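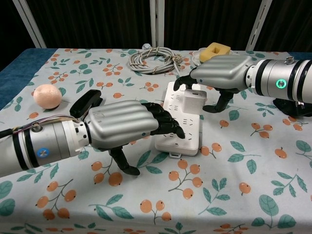
**Plug adapter on top of a power strip on a craft fair table – fine or not?**

**berrycloth**
Setting up for the two-day market in July and trying to sort out power before I get there. The hall gives each seller one outlet behind the curtain and says bring your own strip. I have a plain white one. One of my things has a fat plug that won't go in straight, so I use a white adapter in the end slot.

My plan is to lay the strip lengthwise on the table, front to back, on top of the printed cloth. The seller who had the spot last year told me everyone does it that way so you can reach it. Does that sound right to anybody? I'm selling table linens, so the cloth is kind of the point, and I have a darker one under it.

**tapehoarder**
"Everyone does it that way" is how half the bad habits at these markets get going. I've been doing fairs for years and I'd want to know a few things first. What are you plugging in? What does the label on the back of the strip say? Is the adapter just changing the shape of the plug or is it giving you more outlets?

**berrycloth**
Two small lamps and the card reader charger. No extra outlets on the adapter, it's a one-in, one-out thing. I haven't looked at the back of the strip.

**Longo_Linens**
Two lamps and a charger is nothing. You could run that off anything with a label on it. I keep mine on the table every single time and I have never had an issue. Reaching under a table in a skirt forty times a day is worse for your health than a power strip.

**tapehoarder**
Never having had an issue doesn't prove much. I've never had an issue driving on bald tires either, up to the day I did.

The load doesn't worry me. The cloth does. You've got two layers of fabric, people picking things up and putting them down, and sooner or later somebody drops a stack of napkins right on top of it. Now the plugs are covered and you're busy making change.

**Viola Melis**
I sell candles so maybe I'm the wrong one to lecture about fire, but I agree with tapehoarder about covering it up. Where I don't agree is the floor. Put it on the floor and it gets kicked, and somebody's coffee ends up in it. I clamp a board to the back edge of the table, screw the strip to the board, and let it face me. Customers never see it.

**berrycloth**
What kind of board? And do you mean through those little keyhole slots on the back? Not sure mine has those.

**Viola Melis**
Any scrap of pine a bit longer than the strip. If yours doesn't have slots, don't go drilling into it, please. Use straps.

**oldbooth77**
Can we talk about the adapter? I've had two of those go loose on me. They stick up out of the strip and act like a lever, so every time the cord gets tugged it works its way out a little more. Push on it with a finger. If it rocks, toss it and get a strip with wider spacing.

**Longo_Linens**
Or it's seated fine and you leave it alone. People on this board will talk you into buying a new one of everything.

**oldbooth77**
I said push on it first. A finger is free.

**berrycloth**
Okay, pushed on it. It rocks a little. Not a lot?

**tapehoarder**
What's a lot? If it moves, it moves. I wouldn't leave it like that for two days with strangers leaning on the table.

**berrycloth**
There's also a strip on sale that I keep seeing, the Sirnau one. The ad says it's been "trusted at 3,000 events" and has some kind of "fabric safe" casing. Anyone tried it?

**Elsie Catterall**
Trusted by whom? I looked at that listing last spring. It had 1,558 reviews, and a good chunk of the ones I read were for a shower caddy. "Fabric safe" doesn't mean anything I could find. I wrote to the seller asking what it had been tested for and got back a coupon.

**oldbooth77**
Lol. Same with the Grolell one. Look for a real safety mark from a testing lab, stamped on the strip itself and not just printed on the box. Read the rating while you're back there.

**Longo_Linens**
I own the Grolell. Works fine.

**tapehoarder**
Of course it does.

**Elsie Catterall**
Something nobody has asked: what do the rules say? The Lirnance hall sent out a vendor sheet when I was there and it said no strips on top of table coverings and no adapters at all. They came by on Monday morning before opening and made a man take his whole display apart. Yours may be different, but I'd email before buying anything or screwing anything to a board.

**Longo_Linens**
I did that same hall and nobody looked at a thing.

**Elsie Catterall**
Then you got lucky or they got lazy. I wouldn't plan on either.

**berrycloth**
Found my sheet, it was in the second attachment I never opened. It says "cords to be secured and kept clear of goods and drapery." Nothing about adapters. So the top of the cloth is out, I guess?

**tapehoarder**
I'd read it that way. Your curtain counts as drapery too, so don't let the strip end up shoved against that.

**Longo_Linens**
I'd read it as keep it tidy. But do what you want.

**Viola Melis**
The board, then – back edge, facing you, with a gap to the curtain. And tape the cord down where you walk.

**berrycloth**
Going with the board. I'll email them about the adapter tonight, and I'm going to see if I can find lamps with smaller plugs. Will post what they say.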